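Progress Report No. 2 – Laundry Cell, Umeswood Site
Submitted to: Ishbel Mackay, Flarnley Fund
Date: 27 April 2021

1. Summary
In this period we finished the set-up of the two-arm laundry cell and put it under a regular care plan. The loading task is still slower than we promised in the proposal. The reason is mostly the left wrist, which needed one repair and a new calibration. Spending to the end of April is 2,302, all from the maintenance line.

2. Position of machine and basket
The washer stays in its place and the basket stands on the floor directly in front of it. We keep the basket close to the base of the machine, so the arms have only a short way to carry the cloth. For all set-up work we use the same kind of load, a red garment with white stripes, so that the results can be compared.
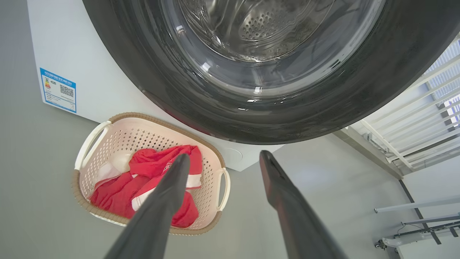

3. Wrist cameras
The mounting screws of both wrist cameras are now checked before each working day. In the previous period one camera had turned slightly in its mount, and the arm then reached too far to the left. We corrected the mount and repeated the calibration with 21 positions. The printed texts on the front panel are a good help for checking the focus, and we ask the operator to look at them first.
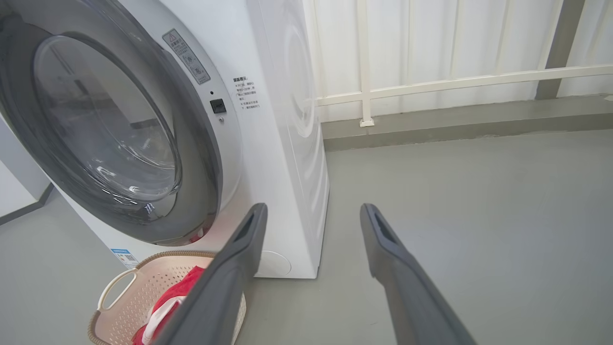 Fig. 2. Front of the washer with door, warning label and usage notice, from the wrist camera.

4. Door and grippers
The glass of the door is deep and takes more space than our first model allowed. We changed the model, and the arms now keep a larger distance when the door is open. The finger pads of both grippers were cleaned, and the cable at each wrist was fixed again with more slack. 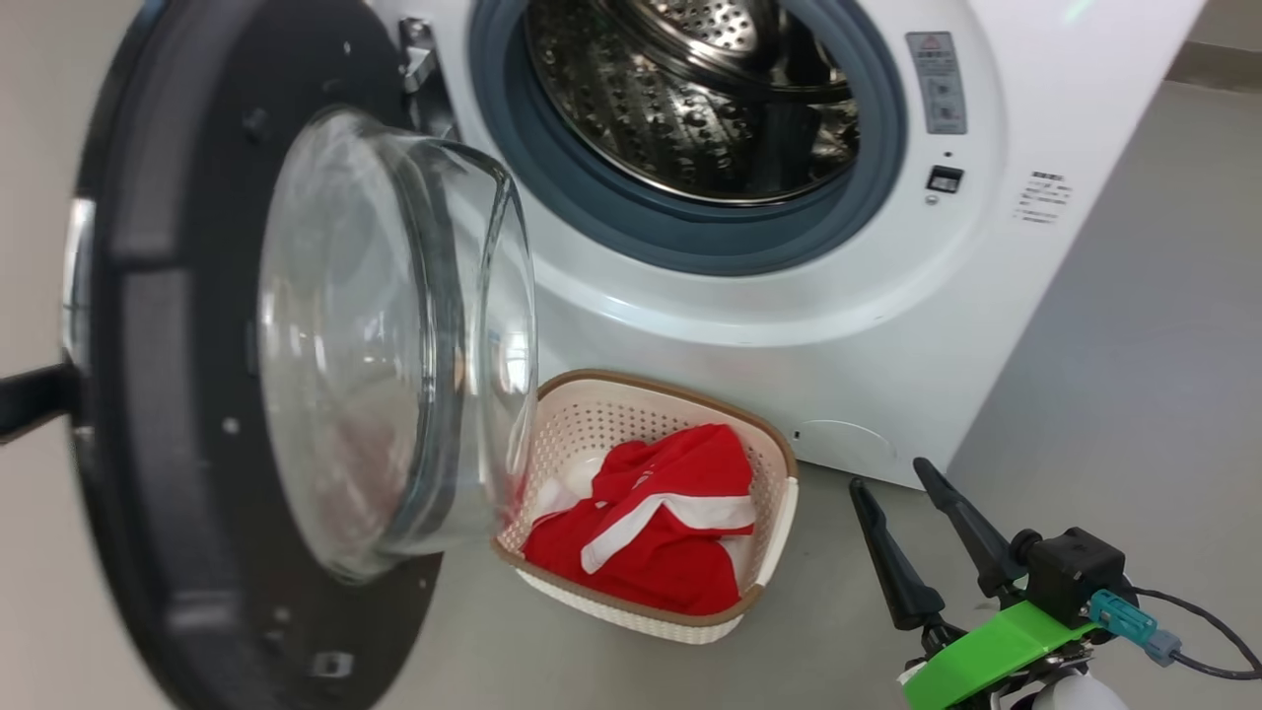
Fig. 3. Door fully open, basket below it, one gripper at lower right with its green bracket.

The green brackets are printed by our partner Skornden. One of them had a small crack after the last period and was replaced from stock – two more are in the cupboard. Sotiropoulos supplied the spare cables on time.

5. Two-arm work
At present the left arm takes the cloth and the right arm waits with open fingers at the side.
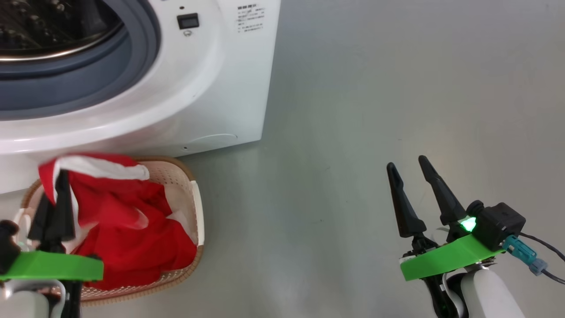

We want to keep this division until the left wrist has completed 100 cycles without a fault. After that the right arm will hold back the edge of the basket.

6. Next steps
– Replace the left finger pads
– Repeat the calibration after the pads are changed
– Send the cycle log to Flarnley with the next report

We ask for no change of budget at this time.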